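4.3 Preparación del puesto para la jornada de puertas abiertas

Esta sección se aplica a las demostraciones con público del manipulador Lellik en la sala Stundside. Sustituye a la hoja que se repartía hasta junio, que prometía una puesta en marcha «inmediata». Reserve la tarde anterior.

1. Despeje el pasillo y marque en el suelo la línea de visitantes, a 200 cm del alcance máximo del brazo. El folleto comercial propone una distancia menor. No le haga caso.
2. Compruebe la parada de emergencia con el brazo en movimiento. Pulsarla en reposo no demuestra nada.
3. Coloque la funda de tejido en la pinza y estírela hasta que no forme pliegues entre los dedos. Si asoman hilos sueltos, córtelos con tijera; no tire de ellos.
4. Cargue el programa 2071. Es el único que se ha probado con gente delante.

Nota: el menú ofrece también un modo «Exhibición». Mueve el brazo más deprisa y queda vistoso, pero no hemos encontrado en la documentación de Mishra qué límites de fuerza aplica. Hasta que alguien los ponga por escrito, déjelo sin usar.
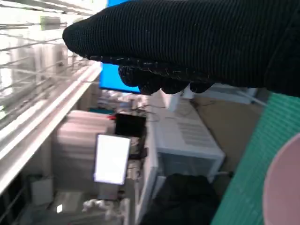

5. Ejecute 3 ciclos completos sin público. Anote cada fallo, también los que el sistema corrige solo. El registro automático los cuenta como aciertos.
6. Repita un ciclo con los objetos cambiados de sitio. Si el brazo solo acierta con la disposición ensayada, dígalo así a los visitantes.

PRECAUCIÓN: la funda no es una protección. Amortigua poco y no evita el atrapamiento. Ningún visitante debe tocar la pinza con el equipo bajo tensión, aunque lo pida el departamento de prensa.

7. Admita grupos de 14 personas como máximo, con un operador junto a la parada y otro atendiendo preguntas. Una sola persona no puede hacer las dos cosas.
8. Al cerrar, corte la alimentación, retire la funda y guarde el registro sin editar.

Sobre las preguntas: en Uvville se dijo al público que el equipo «aprende solo». No repita esa frase. Si le preguntan por la tasa de aciertos, lea la del cuaderno del paso 5.

Revisión: 1 de noviembre de 2021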